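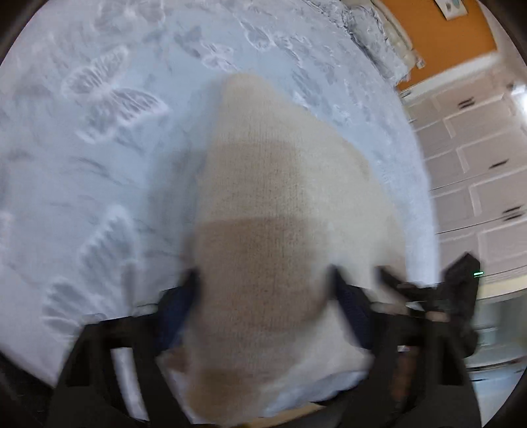
A hand-held gripper holds a knitted garment over a quilted bedspread.

Ciria Approves Gripper Purchase for Household Textiles Work

Tuesday, May 27, 2025

The Ciria institute has approved the purchase of seven hand-held grippers for its household textiles program. The units will be supplied by Esteck at a price of $463 each, with spare finger pads budgeted separately at about $807.

Gotel and Esteck both submitted bids. Gotel's offer was lower per unit but did not include repairs – a condition of the tender.

Four grippers will go to the clothing and bedding group, and the remainder will be assigned to the Lưu site. Delivery is expected in August. A decision on robot arms has been deferred to the next budget year.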